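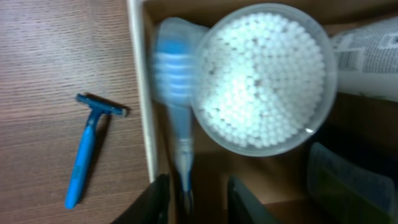
**Standards & Practice**

Orkmont has published a revised bench procedure for robots that pack personal-care items into open cartons. The document, issued 24th November, replaces the draft circulated in August and applies to fixed arms working over a shared tabletop. It sets rules for item placement, gripper clearance, and record keeping.

The main change concerns the starting layout. Razors, toothbrushes, and small tubs must be laid out beside the carton with a gap wide enough for an open gripper. Items may lie at an angle, but they may not touch. The earlier draft allowed contact between handles, and testers at the Carnberg site objected that this made failed picks hard to classify.
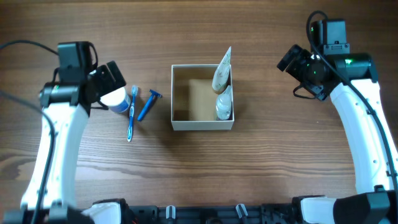 Where two arms are mounted on one rail, only one may enter the carton at a time. The other holds position outside the carton walls with its fingers open. Cables must be routed along the outer side of each arm, with enough slack for full wrist rotation.

Upright items get their own section. Bottles and squeeze tubes are to be gripped near the top, and the fingers must clear the carton wall before any sideways motion begins. Approach speed inside the carton is capped at 400 mm per minute for the first 6 cycles of a session.

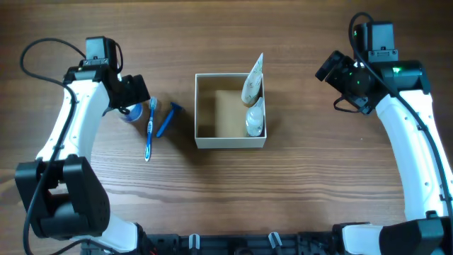

A qualification run consists of 1000 picks. Runs stopped early may be reported, provided the count is stated. Kocsis, which makes packing software, submitted a partial run of 378 picks during the comment period and asked that operator resets be logged separately from faults. That request was accepted.

Mixed pairs, in which the two arms differ in size or reach, are permitted under the new text. Each arm needs its own clearance table, and the smaller arm's limits govern any area both can reach. 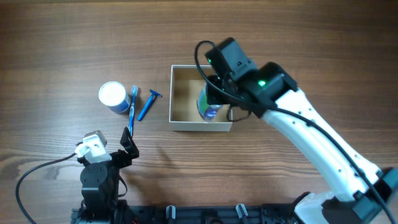
Clendetti, an integrator, had asked for an exemption covering translucent containers. The request was declined, and the items remain in scope. Sites already using the August draft may finish open runs under the old layout rules.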